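Início | Novidades | Dicas | Arquivo | Contato

Organize as fotos do celular em 15 minutos

Se a sua galeria anda tão cheia que achar uma foto do aniversário de dezembro virou uma expedição, esta dica é para você! Passei a semana testando o Wuseo, um aplicativo que junta imagens parecidas e deixa você escolher qual fica, e estou encantada (minha irmã já não aguenta mais ouvir falar dele).

Na primeira passada ele achou capturas de tela antigas, recibos repetidos e 30 versões do mesmo pôr do sol. Fiquei com 2!
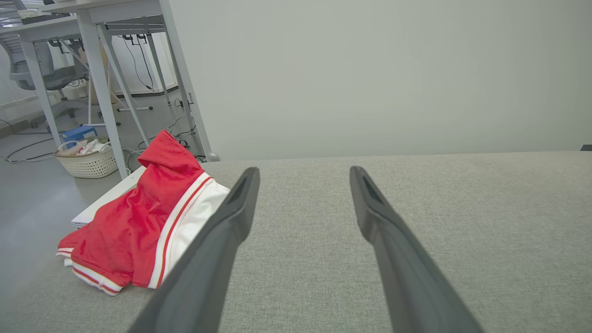 O que mais gostei foi a lixeira própria: tudo o que você descarta fica guardado por 5 dias, então dá para mudar de ideia com calma. Também dá para criar álbuns por assunto, e os meus de receitas e de viagem ficaram uma beleza.

Antes de começar, faça uma cópia de segurança e deixe o celular carregando, que a primeira busca gasta bastante bateria. Na próxima edição eu conto como foi passar os álbuns para o computador com o Vilell.

Bożena Kurek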